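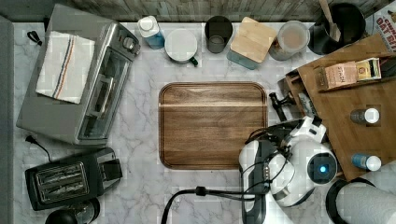

Vol. 9, p. 70

Course notes: Home Robotics on a Budget
Session on countertop arms - the Kuvorberg kit from Monton
Notes by Inmaculada Herrero, Jan 18, 2023

Okay, so last time we did vacuums and mops, and a bunch of you wrote on your feedback slips that you wanted something with an arm. You're getting one! These notes go with the Kuvorberg kitchen kit, sold by Monton, and I've written them the way I'd talk you through it at the bench, so forgive the rambling. Read them before you come to the lab, please. I can tell when you haven't.

What you're shopping for

Let me start with the counter, which most product pages skip. Every arm brochure I own shows a bare surface with one red block on it. My counter has never looked like that and I bet yours hasn't either. You've got a toaster oven, a pop-up toaster, a mug, a pot with a wooden spatula sticking out of it, tea, paper towels, and power cords going wherever they like. An arm has to reach in among all that and come back out. So my first question for any kit is how it copes with clutter, and I ask it before I even look at the price.

The second question is where the work happens. I like to give the arm one clear patch, and a tray with a raised rim does that nicely. You put the tray in the middle, keep it empty, and push the rest of your stuff to the sides. Things get picked up from the sides and set down in the tray. I've used a dark wood tray on light marble and I recommend something along those lines, just so you can see at a glance where the edges are.

What Monton sells you

There are two versions. The basic one is the arm, the gripper, the cable set and the software. The bigger one adds a mount and a year of phone support, and I'd skip it unless you really hate reading manuals (the mount is fine, but a decent clamp does the same job). Setup on my unit took one afternoon, including a long break where I couldn't find the right hex key.

The arm is white and black and glossy, and there's a small blue light on the dark face of one of the joints. I've grown fond of that light. On my unit, steady blue means the arm has power and is waiting for you. Learn it, because you'll be glancing at it all through the lab.

Now the cables. This is my biggest complaint, and I've told Monton so in writing. There are thin wires wrapped around the joints, and then a thick black cable that comes off at the gripper and runs across the counter. Lorente, which makes the other kit we'll look at, tucks its wiring inside the arm. Kuvorberg leaves it out where you can snag it. Give the thick one plenty of slack, and plan your counter so it has a path of its own. The cord on a toaster oven is black too, and when you're in a hurry one black cord looks a lot like another. I put a bit of colored tape on the ends of mine.

Things worth picking up

Students always want to start with a mug. Don't! Mugs have handles, and handles point in all sorts of directions. If yours points off toward the corner, the gripper has to turn to match, and that's a lot to ask on day one. I start people on boxes. A small box of tea is perfect: light, flat sides, and it doesn't mind being dropped. Mine is a Stash box and it has led a hard life. Little bottles with caps come next. They're easy to grip but they tip over if you come in too fast.

After that, try a square glass container with a bamboo lid. I love this one as a test. If the lid sits a little askew, will the arm lift the lid, the whole container, or neither? Ask the Monton sales rep that question and watch them change the subject. Use an empty container, please, and not your lunch.

Leave the round jars and the pot for the February session. A wooden spatula leaning in a pot is hard, harder than it looks, with the handle up in the air at a slant and a heavy pot that you don't want to drag along with it.

How it did for me

I ran 100 tries with the tea box, from an open organizer to the tray, and the Kuvorberg got 70 of them. That's decent for a home kit. Most of the misses came from the organizer walls - the fingers came down on the rim and the arm stopped and sulked until I cleared the error. Taking the box out of the organizer and standing it on the counter fixed nearly all of that, but then you've changed the job, and I'd want to see that written down in your report.

It's quiet, which I didn't expect. The teaching mode, where you guide the arm by hand and it copies you, is the best part of the whole package. My neighbor got a box into the tray on her second go with no help from me.

Would I buy it? For a class, yes, I did. For your own kitchen, I'd wait and see how the Lorente compares. Also look at Dunent if you'd sooner rent by the month, though their gripper is wider and I don't trust it near small bottles.

Before the lab

Pick three things from your own kitchen, none of them sharp, none of them full. Bring a folded towel too. It makes a good soft landing spot, and it's an interesting thing to try to grip once you're bored with boxes.

Sketch your counter from straight above and mark where the tray goes, where the arm goes, and where each cord runs. A rough pencil sketch is plenty. I'll look at these first, before anybody powers anything on.

Write down, for each of your things, which side you'd grab it from and why. One line each.

We're in room 602. The door sticks, so push hard. If the blue light is off when you get to your bench, leave the arm alone and come find me.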